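Looking After Sweaters at Home: Washing, Drying, Folding and Putting Away

I grew up in a house where sweaters were treated like company. They came out in the fall, they got the good drawer, and they were never, ever left in a heap on the bathroom floor, whatever happened to the jeans. I can't say I've kept up the standard every year of my life, but I do think most of the sad sweaters I see – the ones with the dropped shoulders and the cuffs like trumpets – got that way in the laundry room and the closet, and hardly at all from being worn. So I've put down what I do with mine, in the order it usually happens, and you can skip to whatever part you need.

Before you wash

Sweaters need far less washing than shirts do. If you wear something under them, and I always do, you can get through a good many wearings before there's any call for water. In between, I lay mine over the back of a wide chair for the evening with the window open a crack. Cooking smells mostly go by morning. Garlic takes two nights, and fish I can't promise you anything about.

Spots are another story, and it pays to deal with them the same day. A damp white cloth, a drop of dish soap worked into a little cool water, and a lot of gentle pressing. Press, lift, move to a clean bit of the cloth, press again. Please don't scrub! Scrubbing fuzzes up the yarn, and on a cable knit you'll see that fuzzy patch every time the light comes from the side.

Read the label too, even if you think you know. I once had a cotton cardigan in the house for 3 winters before I read that it could have gone in the machine on gentle the whole time, and there I'd been, up to my elbows in the sink.

Washing by hand

I use the kitchen sink, well rinsed out first, with cool water about the temperature of a pond in May. Put the wool wash in before the sweater, swish it around, and then lower the sweater in flat, inside out. Push it under gently and let it sit for a quarter of an hour. There's no need to wring or knead or do anything energetic at all. Go and have your coffee.

When you come back, let the water out with the sweater still in the sink, and press it down against the side with flat hands so most of the water leaves on its own. Then rinse in water of the same coolness. Hot to cold and back again is hard on wool, and so is a tap running full blast on one spot.

The moment that does the real damage is the lifting. Wet knitting is terribly heavy, and if you pull a sweater out by its shoulders or a sleeve, everything below drags on that one place. Get both arms underneath and bring it up in a bundle, the way you'd carry a sleeping cat. I move mine straight onto a towel laid ready on the counter.

Drying

Lay the sweater flat on a big bath towel, fold the towel over it, and roll the whole business up like a jelly roll. Lean on it. Kneel on it if the floor's clean. Unroll, swap for a dry towel, and pat everything back to the shape it had before – side seams straight, ribbing nudged in narrow, cables lined up so they run true from hem to neck. Cables have a way of wandering off to one side when wet, and if you let them dry crooked they'll stay crooked until the next wash.

I dry on a mesh rack set across the bathtub, and a heavy sweater will take the better part of two days. Turn it over once the top feels dry. Keep it away from the radiator and out of strong sun, especially the creams and the pale beiges, which can go yellow in patches.

Folding

Hangers are for shirts. A knit sweater on a hanger grows longer every week, and it gets those two little horns at the shoulders that no amount of steaming will quite take out.

My way of folding is an ordinary one. Lay the sweater face down and smooth it with your palms from the middle outward. Bring one side in toward the center with its sleeve laid straight down along the back, then do the same with the other side. For a fine knit, fold up from the hem in thirds. For a thick cable knit I only fold in half, and then in half again loosely if the shelf is short, because a thick sweater folded small springs open and takes the rest of the stack with it. If you have the patience, a sheet of tissue laid inside the fold keeps the crease soft.

Some people roll theirs, and for travel I do too. On a shelf the rolls tend to escape.

Stacking and shelves

Heavy ones on the bottom, light ones on top, and keep the stack low enough that you can get at the one you want without a landslide. When you need something from the middle, slide a hand under everything above it, lift that part off, and set it to one side. I know it's quicker to pinch the edge of the one you're after and tug. I've done it with my coat already on! But a tug on one small bit of knitting pulls the stitches long right there, and cables, with all their crossing over, take some coaxing to settle again.

If you do end up with a stretched spot, lay the sweater flat, hold a steaming iron well above it without touching, and ease the stitches together with your fingertips. Leave it to cool where it lies.

For shelves, plain wood is fine so long as it's smooth. Run your hand along the front edge and sand off anything that catches. I line mine with clean cotton pillowcases, cut open and tucked in, and those go through the wash when the season turns.

Putting away for summer

Everything goes away clean, even the one you only wore twice. Moths are fond of a little food spill you never noticed. Wait until the sweaters are thoroughly dry, then pack them in cotton bags or a lidded box, folded loosely and never crammed. Cedar blocks are nice, and they want a light rub with sandpaper each year to bring the smell back up. I open the box once in August, shake everything out, look it over by the window, and fold it up again along different lines so the creases don't set.

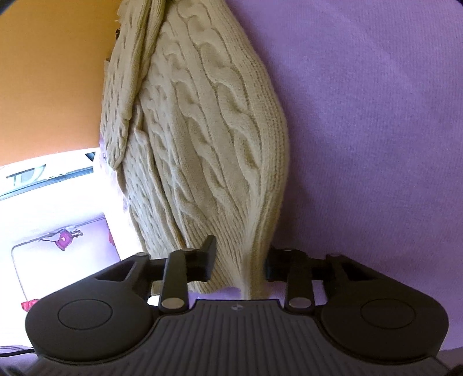 How should I fold a thick cable-knit sweater so it doesn't take up the whole shelf?

Fold the sides and sleeves in first so you have one long, even panel, then fold that in half from hem to neck and stop there if the shelf is deep enough. Lay it with the folded edge facing out, and put it at the bottom of the stack, where the lighter sweaters will settle it down a little without crushing the cables.

Related tips
Getting wax out of a tablecloth
A sweater shaver or a comb: which for what
Lining drawers with what you have
Mending a small moth hole before it grows
When to air blankets and quilts
Storing scarves and mittens by the door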